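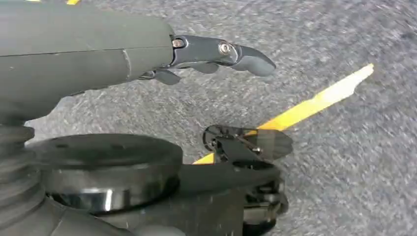 Novov Open Day at Nosstead: Frequently Asked Questions

Last updated 2019-03-09

We had so many messages after the January open day that we've rewritten this page almost from scratch. Thank you for all of them! If your question isn't answered below, there's a contact address at the bottom.

What is the open day?

One day when the doors of the Nosstead hall are open and you can walk in and watch robots doing handling work with plastic parts. You'll see arms, grippers, and the people who run them. You can stand at the line, ask anything you like, and stay for as many rounds as you want. In January 382 people came through, which was far more than we had planned for, and it was a wonderful, noisy day.

Who puts it on?

Novov runs the demonstration and Melnyk lends us the hall. The students from the Landance evening course help with the tours, and they are very good at it – several of them had never talked to a crowd before.

Do I need to know anything about robots?

No. We had retired machinists, a knitting group, two school classes and a man who had come in to ask for directions and stayed until we closed. The guides start from wherever you are. If you do know a lot about robots, say so, and they'll happily skip ahead to joint limits and grip force.

What will I see up close?

Mostly gray plastic, and I mean that as praise. The parts we like best for demonstrations are curved, ribbed pieces with clips and tabs sticking out, the sort of thing you never look at twice until you watch a gripper try to get hold of one. There's also plenty to look at on the bigger assemblies, where you can follow a link arm or a rod with your eye and try to work out what moves what.
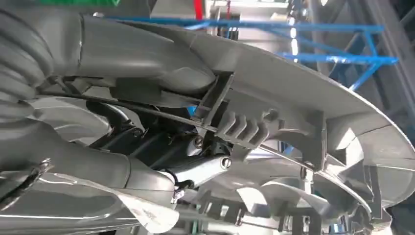

Photo: Novov / Nosstead open day

Why plastic parts and not boxes?

Boxes are fine, and we do have a few for the youngest visitors. But a box has flat sides and its weight is in an obvious place. A long curved part wants to tip and twist, and if you pick it up at one end, the other end goes wandering. Your own hands fix that without asking you. With a gripper, somebody has to think about it, and that thinking is the most interesting thing in the building!

How does the gripper hold on to something like that?

The fingers have several joints, so they can close around a shape as well as pinch it. For a rail-shaped part the usual approach is one finger on the top face and one underneath, close to a feature that won't bend much. Beat Ruchti, who leads the demonstrations, likes to ask visitors where they would grab a part before the robot has its turn. Children tend to go for the middle. Engineers argue.
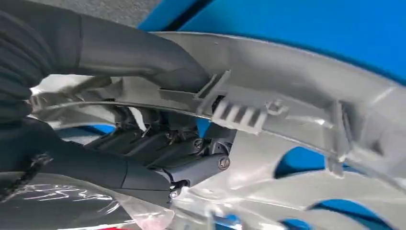 The trouble with clips is that they look like handles. They're thin, though, and if you squeeze one hard enough to lift the whole part, you may crack it. So we choose a spot beside the clip and let the rail take the load. Ask Beat about this one if you have time. He keeps a tray of snapped clips from early tries and he's rather proud of it.

Does it ever go wrong?

Oh yes. Parts get dropped, and sometimes a grasp is just a bit off and we have to start over. We don't hide any of that, and the January crowd cheered louder for the recoveries than for the clean picks. Our longest run of picks without a drop that day was 23, and I think half the room was holding its breath by the end.

How close can I stand?

Please stay behind the yellow tape whenever an arm is powered. Guides will tell you when it's safe to step over, and at the end of each round there's a short break when you can come in for a proper look at the fingers. Small children need to be with an adult the whole time.
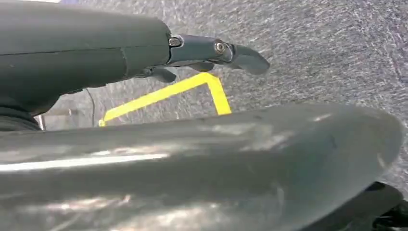

If you have long hair or a scarf, tie it back or tuck it in before you step over. Bags can be left at the front desk. Wheelchair users get the front row if they'd like it, just tell a guide when you arrive. The floor in the robot area is low carpet and fairly easy to roll on.

Can I try driving a robot myself?

Yes, if you're 12 or older. Sign up at the desk when you come in. Turns are short, so that more people get one, and we can take up to 252 in a day. It's harder than it looks for the first minute and then something clicks – I've seen people come away grinning like they'd just learned to ride a bike.

Can I take pictures?

Please do. No flash near the arms, and ask before photographing other visitors, especially kids.

How long should I plan for?

Most people stay 2 hours. A full round with questions takes up a good part of that, and there's usually a short line for driving.

Is there food?

Coffee, tea and sandwiches in the entrance hall. No food or drinks in the robot area, please.

Does it cost anything?

No. Entry is free and so are the driving turns.

When is the next one?

We haven't set a date. It will be posted on this page first.

Who do I ask about something else?

Write to the open day desk at Novov, or ask for Beat if it's a technical question. He answers everything, though sometimes with a drawing.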